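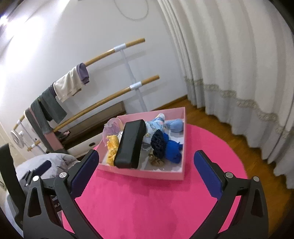

Why did my watch say 4,000 steps before I'd gotten out of bed? The new update had copied yesterday's walk into today, and a restart plus a fresh sync cleared it.

It took me most of the evening to get that far. I put the update on last night with the watch on its charger and woke up to a buzz telling me I was close to my goal. The phone app agreed with the watch, so I figured the mistake was in the account and left it alone until after work.

Gayan has the same Erkitz and his was fine. He hadn't updated. Rizwan had, and his showed double too, plus a heart rate of 90 for the whole night, flat as a ruler. He sent me a screenshot at lunch. I told him to wait before resetting anything, as I lost all my sleep records that way in December.

Got home, ate, sat down with it. Turned off Bluetooth, restarted the watch, restarted the phone. No change. Tried it again in the other order, phone first, and the watch came up with zero steps and then filled in 212 – no, that was the floor count for the month, I had the wrong screen. Steps were 3 at that point. Walked to the kitchen and back and it went up as it should.

The app still had the old number. I had to delete today's entry by hand, then pull down to sync, and it took 2 tries. The delete option is under the day's detail page, behind the small arrow. I'm writing that down so I don't have to hunt for it next time.

Sent the steps to Rizwan. His count is fixed but the heart rate line is still there. Anqi thinks that part comes from the strap being loose and has nothing to do with the update. Could be. He is going to wear it tighter tonight and see.

Automatic updates are off now. Battery at bedtime 64 percent, a little lower than usual.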